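Workshop > Textiles > Tips

Preparing cloth for a folding arm: what I learned with the Fuvuvero kit

Reading time: 3 minutes

Since June I use the Fuvuvero folding kit in my small sewing workshop. Orimum sells it as a kit for table linen and wall cloths, and you put it together yourself on your own bench. I paid for mine, and these tips come from my own notes. Some of them will help you also if you fold everything by hand.

Give the cloth time to rest. Fabric that comes directly from the roll wants to curl at the ends, and the arm will pinch the curl and miss the edge. I lay my pieces flat in the evening and start at eight in the morning. Small wrinkles are no problem for the kit. A hard crease is a problem, so press it out first with a warm iron from the back side.

Put the cloth square to the arm when you can. The manual says that any angle is accepted, and this is true for a napkin. With bigger pieces I had much better folds when the nearest edge was parallel with the base.

Be careful with prints. The kit looks for the edges of the fabric, and a strong dark pattern can confuse it. Plain linen was easy from the first day. Printed cloth took me a whole Thursday -- mostly because I did not find the setting, which is called "busy surface" and is hidden in the second menu. 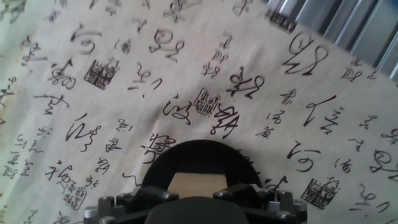 With this setting on, the arm goes slower and checks each corner two times before it closes. A cloth of middle size then needs 39 seconds for one fold, against 13 for plain fabric. For me this is acceptable. If you have 300 pieces waiting, it is maybe not.

Look at your light. Strong light from one side makes a pale cloth look even paler, and the edge can disappear for the camera. Pull the curtain a little, or turn the bench. My friend Agnes Nordin works with a thin white sheet of paper taped over her window, and she says it is enough.

Clean the contact pads each evening. Use a damp cloth without soap, then let them dry in the open. Lint collects there quickly, and a pad with lint lets the fabric slide. Never use oil near the pads -- one drop will mark a light fabric, and it does not wash out easily.

Check the screws once per week with the small key from the box. Do not tighten too hard.

What I like less: the cable is short, and the spare pads come only in a set that costs 38 dollars. I wrote to the support, and Emiliano Barrientos answered me the next day with clear instructions for the second menu. The printed manual should have them too.

I would buy the kit again for plain table linen. For printed wall cloths I still fold the last turn by hand.

Related tips
Storing long tablecloths on a tube
Skjelbred steam press, after one winter
How to remove chalk lines from dark wool
Margareta Pascu: hemming without pins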